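Notes from the back bedroom: the great bread reset

Well, I promised last month I'd own up about the sourdough, so let's get it over with. The starter is dead. I'd had it for 4 years, fed it through two house moves and a boiler failure, and then in July I left it on the windowsill in a lidded jar while I went away, and came home to something pink. Pink is the one colour you don't argue with. Out it went, jar and all, and I stood at the bin feeling sillier than I'd like to admit.

So this month's item is about starting again from nothing, which I hadn't done in so long that I'd forgotten most of what I used to tell other people. A few of you have asked for it anyway. The Dumilgate lot in particular have been after a "how do I begin" piece for ages (you know who you are, you write in capital letters), so this one is for you.

Flour first. I went to the mill shop at Vestell, partly for the flour and partly for the cheese scones, and bought a bag of wholemeal rye and a bag of strong white. Rye gets a starter moving faster than anything else I've tried. I know people who do it with plain white from the corner shop and swear by it, and good for them, but I get bored waiting. If you can only find one bag, make it wholemeal of some sort. The white can come later when you're baking with it.

Then a jar. Any clean jar with a loose lid. Mine used to have gherkins in it and you really do need to wash out a gherkin jar more than once. Put in a couple of heaped spoonfuls of rye and enough lukewarm water to make a thick paste, stir it with the handle of a wooden spoon, and leave it somewhere that isn't a sunny windowsill in July. (I'm not bitter.)

The next day it will look exactly the same. Add another spoonful of flour and a splash of water and leave it again. On the second or third day you'll probably get a great rush of bubbles and think you're a genius. I did! I rang my sister! Then on the fourth day it went completely flat and smelled like a gym bag, and I remembered that this happens every single time. The first lot of bubbles comes from all sorts of things living in the flour, and they die back as the mixture turns sour, and after that the yeast you want gets going. There's a dull stretch in the middle where you feel as if you're feeding a jar of wallpaper paste. Keep going through it. Throw away half each day, feed what's left, go and do something else.

Mine came right after a week and a bit. By then it was doubling between breakfast and tea and smelled of yoghurt and apples, and I put a rubber band round the jar so I could see how far it had climbed. It's a very satisfying thing, a rubber band. You come down in the morning and there it is, well below the froth.

Now the loaf. I've gone back to the plainest recipe I have, the one I got years ago off the back of a Meireles flour sack and have copied out so often that it's probably drifted a fair way from whatever they meant. Mine now goes like this. Mix 357 grams of strong white with a good handful of the rye, add a big spoonful of lively starter and enough water to make a dough that's sticky but still holds together, and leave it under a tea towel for half an hour. Then add the salt, two level teaspoons, and squash it through with wet fingers. I used to put the salt in at the start and I can't say the bread was any worse, but I like having a second go at the dough before I leave it.

Yes, 357 is a silly number. It's what was left in the bag the first time it came out properly and I've never dared change it.

After that it's folding. Wet your hand, pull one side of the dough up and over, turn the bowl, do it again until you've been all the way round. Leave it half an hour, then do it again. I do this three or four times over an evening, usually with the radio on, and somewhere in there the dough stops being a puddle and starts being a cushion. If it doesn't, give it longer. My kitchen is cold and faces north and everything takes ages in it – if yours is warm, ignore my timings and look at the dough.

Shape it, tip it upside down into a bowl lined with a floury cloth, and put it in the fridge overnight. Use rice flour on the cloth if you've got it. I didn't, the first time, and had to peel the loaf off in strips. In the morning get the oven as hot as it will go with a heavy lidded pot inside, and give it longer than you think. My oven says it's ready after ten minutes and it's lying. I leave it for forty.

Turn the dough out on to paper, slash the top with something very sharp, lower it into the pot, lid on. Half an hour like that, then lid off and another quarter of an hour or so until it's properly brown. Be brave about brown. Most of my early loaves were the colour of a digestive biscuit and tasted of not much.

Then wait before cutting it. I'm hopeless at this and always cut it too soon, and the middle is always a bit gummy, and I always eat it anyway with too much butter.

The first loaf from the new starter came out on a Thursday and was frankly a discus. The second had one enormous hole in it, big enough to lose a boiled egg. The third was lovely! Not as tall as the old ones but a good crackly crust and a proper sour tang, and I took half of it round to next door, who'd been very decent about the discus.

A few odds and ends from your letters. Several of you want to know what to do with the bit you throw away. Pancakes is my answer. Save it up in a tub in the fridge, and at the weekend beat in an egg, some milk, a pinch of salt and a little bicarb. They come out lacy and slightly sharp and are very good with bacon. It also makes decent crackers if you mix it with melted butter and seeds and spread it out thin on a tray, though I burn every second batch through wandering off.

Someone in Dreveck has a starter that makes a layer of grey liquid on top and is worried about it. It's only hungry. Stir it in or pour it off, then feed it twice in a day and it should perk up. Pink or orange, or anything furry, is different and wants binning, as I now know very well.

And another reader has a bread machine and feels guilty about it. Don't! I had one for years and it made perfectly good toast. Put the kettle on and enjoy your evening.

This newsletter now goes out to 1,618 of you, which makes me want to go and lie down. It used to be me and the people from the Dumilgate allotments. Thank you for reading, and for all the pictures of your loaves, even the one that went through the dishwasher (I still don't quite follow how).

Next month I'm having a go at crumpets, with rings I bought at a jumble sale and have yet to use. If you've a method that doesn't end with batter all over the hob, please send it in before I start. I'm also going to dry a bit of the new starter on baking paper and put it away in an envelope, so that if it goes pink again I've got a spare.

One from the postbag to finish.
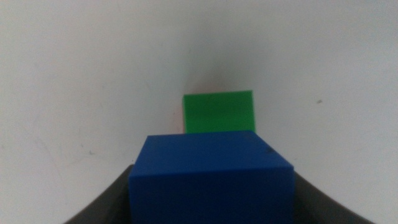 Can I keep my starter in the fridge if I only bake at weekends?

That's how I keep mine most of the time. Feed it, give it an hour or two on the side, then put it in the fridge with the lid loose. Take it out the day before you want to bake and feed it again, twice if it looks sluggish. Once a week is plenty, and a missed week won't hurt it.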